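Desk depth, remotes, and a box that is still here

January 12, 2021

The desk is from Fumholm and it is the plain light wood one with no drawers. I mention the missing drawers first because most of what follows comes from them. Anything small that enters the room ends up on the surface, and the surface has a fixed area.

I have been trying to work out how much of that area I use. The working zone is the mouse pad, the keyboard when it is out, and a strip beside them for a notebook. Everything behind the mouse pad is storage, whether I planned it that way or not. I did not plan it.

The box arrived before the holidays. It holds the Starel shelf unit that is supposed to go on the wall over the desk, and it will stay closed until I have the correct anchors. The wall is hollow behind the plaster for most of its width, so the short screws that come with the kit are of no use to me. I ordered a pack of 100 toggle anchors from Lallico, which is far more than I need, but the small pack was out of stock and the price difference was 4 dollars. Delivery is now given as February.

Until then the box stands on the desk. The floor was my first choice, but the heater is on that side and I do not want cardboard next to it. Upright at the far edge, it takes the least depth.
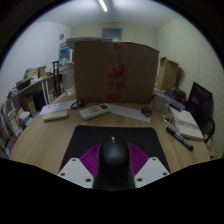

The back half of the desk: box, both remotes, glasses, papers.

The white remote is for the air conditioner, a Morikawa wall unit that also does the heating. It used to sit in a plastic holder by the door. The adhesive on the holder gave up in the fall and I never replaced it. Since the remote has its own display, I want it somewhere I can read it without getting up, and the desk meets that requirement. It does not meet any other requirement.

The smaller cream one belongs to the ceiling light. I use it twice a day. It has a habit of ending up under paper, and the two remotes are close enough in color that I have pointed the wrong one at the ceiling more than once. A strip of colored tape on the back would fix this. I have the tape.

The glasses are my reading pair. Folded, they take up very little room, but they should not be lying loose between sheets of paper where a box can be pushed onto them. They will get the first spot on the shelf.

As for the papers, one is the parts list for the shelf and the other is a page of my own measurements. Both can be scanned and recycled once the shelf is up.

The measurements, for anyone fitting the same kind of unit: the shelf is 770 mm wide, and I intend to mount it so that the underside clears the top of the monitor by 14 cm. Less than that and I cannot get a hand in behind to reach the cables. More than that and I have to stand up to reach the remotes, and then they will be back on the desk within a week.

Planned positions, left to right: glasses, light remote, AC remote, then paper in an upright file — one file, not a stack of trays. I had trays before. They filled from the bottom and I only ever looked at the top one.

I also considered a drawer that clamps under the desktop. The clamp needs a flat underside and mine has a crossbar exactly where the drawer would go. Moving the drawer off to the side would put it against my knee.

Next post will be the drilling, assuming the anchors show up. If they are delayed again I will take the box apart, put the boards flat under the bed and get the back of the desk clear that way.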